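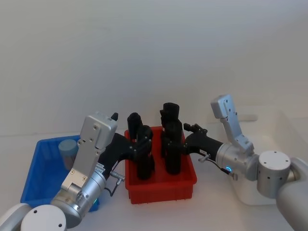
The push-to-talk delay matters more to us than the battery, so please deal with it first, ran the comment returned with our last report. The order of the sections has been changed to suit.

Radio headset replacement, Pratgate quarry
Progress report to the Skukthorpe Site Safety Fund
Reporting period: to the end of February

Push-to-talk delay

Crews had reported losing the first word of a transmission. Two causes were found. The first was in the handset settings: the radios were waiting for a channel grant before opening the microphone, but the grant tone was switched off, so the user had no way of knowing when to speak. The tone is now on for all handsets and is fed to the earpiece at a fixed level that doesn't follow the volume knob.

The second cause was in the headset. The Zwane inline button has a long travel and closes its contact near the bottom of the stroke. With gloves on, some users were speaking before the contact had closed. Ivura has supplied a replacement button with a shorter travel and a firmer click. It has been fitted to 18 headsets so far. Lost first words are still being logged on the crusher deck, mostly at shift change when the channel is busy. That is a capacity matter and sits outside this grant.

Headsets in service

All 40 headsets covered by the grant have been delivered and tagged. The loader operators, the weighbridge and the crusher deck are using them daily. The blasting crew is still on the old speaker microphones until the site manager signs off the new cable routing under the vest. The clip supplied with the headset was catching on the harness, and a flatter one is being tried.

Connector wear

The side connector on the handset was the most common point of failure under the old arrangement. A bench test was run in the workshop on a sample connector, to 1,000 insertions, with contact resistance measured at intervals. Resistance stayed within the maker's limit throughout. The retaining screw did work loose during the test and had to be retightened. Crews have been told to check it at the start of each shift, and the check has been added to the pre-start card.

Dust is a separate question. The bench test was done with a clean connector. A second test with quarry fines on the contacts is planned for next quarter.

Earpieces and audio tubes

Audio tubes are being replaced more often than budgeted. They stiffen in the cold and then split where they meet the coupling. Spare tubes are kept at the weighbridge, and users sign for them. We have asked Ivura for a price on a softer grade. Two sizes of ear tip were ordered, and the small size has run out.

Noise on the crusher deck is still too high for an open ear tip. Users there wear the earpiece under muffs, which works but presses on the tube. An over-muff speaker is being looked at as an option for that crew only.

Battery life

Handsets with the new headset are lasting 14 hours on the site duty cycle, enough to cover a shift and the drive back to the yard. No change to the chargers is needed.

Spending

Spending on headsets and cables is complete. The training line is underspent, as the night crew session was put back. The spares line will be fully used before the end of the grant, and we ask that the unspent training amount be moved across to cover audio tubes.

Next quarter

Fit the short-travel button to the remaining headsets.
Run the dust test on the connector.
Hold the night crew training session.
Get a decision on cable routing for the blasting crew.
Report on muff speaker options for the crusher deck, with prices.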